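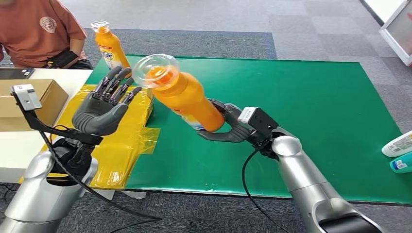
Aug 26, 2019. Handover work on the two-arm bench, Lirnero build. Goal for the session was right hand to left hand with the orange bottle, no human touching it in between. Got the bottle held low from underneath in the right hand, fingers curled round the lower body and thumb along the side, tipped over hard toward the open left palm. I like this pose. The tilt looks silly but it puts the clear lid end where the left fingers can get at it, and there's no fighting over the same bit of plastic. Left waits palm facing right, fingers up and slightly spread. Saved as handover_c. Old a and b are still in the folder, don't use them, b will run the left knuckles into the label.

Grip notes, right hand. Closing force at the Warkix default is too much for this bottle. Sides go in, then it springs when the left takes over, and you get a little hop. Dropped closing force by 3 steps, hop is smaller. Dropped 2 more and it slid. So back up one and leave it. Thumb needs to close LAST. If thumb goes first the bottle rolls out to the side before the fingers get there. Had this written down in December and still got it wrong this morning.

Left hand. Index finger lags the others on close, you can hear it. Vilgot Tveit thinks tendon, I think the connector, we will find out when somebody opens it up. Not today. For now added a pause before right lets go, long enough for the slow finger. Ugly, works on the bench so far.

Wrist sensors. Both sides on the black brackets now. Cable on the left is still loose where it loops down, want a clip on the forearm before anyone runs the wide sweep. Same for the right one. Bracket screws: the Bolger ones are a hair too long and bottom out before the bracket is tight. Used a washer. Proper fix is shorter screws, on the list.

Calibration. Ran it 13 times total, threw out the first few, I had bumped the mount. Left sensor offset keeps drifting after a warm up. Let the arms idle a bit before you calibrate, then do it, then dont touch anything. Numbers are in the text file next to the config.

Table. Green mat stays, the arms were taught at that height. Yellow stuff on the left side of the mat is lifting at the edges, press it down or redo it, a fingertip will catch on it sooner or later. Second bottle, same kind, lives standing toward the back edge. Put it back there after use please, the pick routine looks for it there and no place else.

E-stop. Second button arrived from Flisodham, wrong plug. Have an adapter somewhere in the drawers. Until its in, whoever sits at the table keeps the one button in reach and no runs above slow. I mean it.

To do
- cable clips, both forearms
- shorter bracket screws
- open left hand, look at index
- adapter for button 2
- retry handover_c with the bottle half full, weight will shift toward the lid and I expect to redo the force
- clean out pose folder (a, b)

Left the controller on, config saved, speed set to slow. If the left side complains about home position at startup just hit retry, it clears on the second go.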